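Okay, storage thread, because the craft shelf finally broke me and I have thoughts about clear plastic boxes. More thoughts than a grown adult should have. Buckle up!

Background: I moved into the Zumbridge place in February with everything I use for sewing and card making in grocery bags. Grocery bags! Buttons in with stamps, stamps in with thread, one mystery bag that was all ribbon and a stapler. I kept telling myself I'd sort it next weekend and you can guess how that went.

So the plan is one see-through organizer with two levels, sitting out where I can reach it. My rule is that if I can't see a thing I will buy it again. I own 9 seam rippers. I needed a seam ripper last month and bought one. That's how I got to 9.

First thing I tried was the Zaltar one with the frosted front. Cute in the store, useless at home. Frosted means everything inside is a gray blob, and then you're opening each drawer like an advent calendar. Back it went (they were nice about it, I had the receipt for once).

Then a friend in my sewing group swore by Eze boxes, the kind with latches. Great boxes, really solid, but the latches need two hands and I have usually got a pin cushion in one of them. Those live in the closet now with the winter hats.

What I wanted was clear all the way around, a top level with a lid, and something open and easy underneath. No latches, no frosting, no cute little labels that come pre-printed with BITS & BOBS. I have never once in my life filed something under bobs.

Table cleared, clear boxes out, let's go 👇

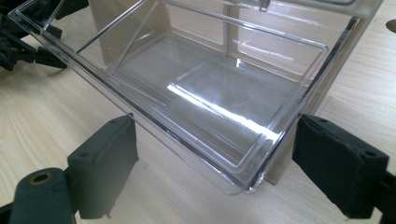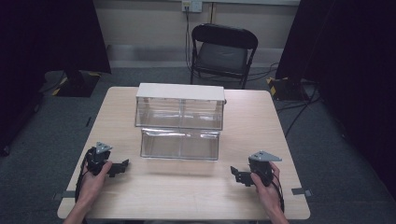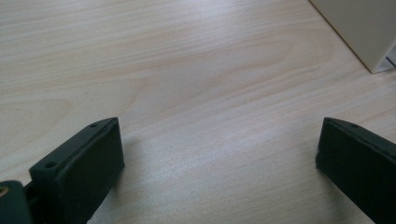
Anyway, what goes where. Upstairs is for things I use every time: thread, the good scissors, marking pens, the little tin of pins. Downstairs is for things I want to see but don't grab constantly, so zippers, elastic, bias tape, the embarrassing number of seam rippers.

Everyone online tells you to sort by color. I tried it for a whole afternoon and it looked gorgeous and I couldn't find a thing. Do I know what color my bobbins are? No! I know they're bobbins. Sort by what it's for and let the colors be a mess.

Wash the boxes before you load them, please. Dish soap, warm water, soft cloth, air dry on a towel. Don't use the scratchy side of the sponge. I did that to an old one years ago and it looked like somebody had skated on it.

Also skip the window cleaner if you don't know what kind of plastic you've got. Some kinds go cloudy with it, and then you've made your own frosted box for free.

Liner question, I already know it's coming. I cut a piece of thin white felt for the bottom of whichever level gets the metal stuff. Pins on bare plastic sound like a hailstorm every time you bump the table. Trace the base on paper first, cut the paper, check the paper, THEN cut the felt. I skipped the paper once and ended up with a very nice felt parallelogram.

For the tiny things I use baby food jars and the little cups that salad dressing comes in. Washed, obviously. You do not need the matching insert set, which was going to be 20 dollars for a bunch of squares. I spent 2 dollars on a roll of masking tape and wrote on that.

Someone is going to ask about stacking higher. I'd stop at two levels. Three looks great until the thing you need is on the bottom, and it's always on the bottom, and now you're moving the whole tower to get at a hook and eye.

And keep it out of the window if you can. My old organizer sat on a sunny sill and by the second summer it had gone a weird yellow, like old tape. The thread on that side faded too. I had a navy that turned into a kind of sad purple and I've used it on exactly one hem since, an inside one.

The sorting itself is the slow part. I dump one bag at a time on a tray, never on the bare table, and I don't start the next bag until the tray is empty. Ribbon gets wound on cardboard. Buttons with no friends go in one jar and I refuse to feel bad about them. Last count on loose buttons was 50 and I've found a few under the couch since then.

If a zipper doesn't run, toss it. If a pen doesn't write, toss it. I was keeping dead fabric pens out of some kind of loyalty and it felt so good to let them go!

Still undecided on paper stuff. Card stock is too wide for anything I've got, so it's in a Dastance tote leaning against the side of the bookcase, and it slides over every time I vacuum. If you have a solution that isn't "buy a cabinet," I'm all ears.

Next up is the ribbon bag. The stapler is going back to the kitchen drawer where it belongs, and if anybody has lost a single knitting needle, size unknown, bright green, come get it.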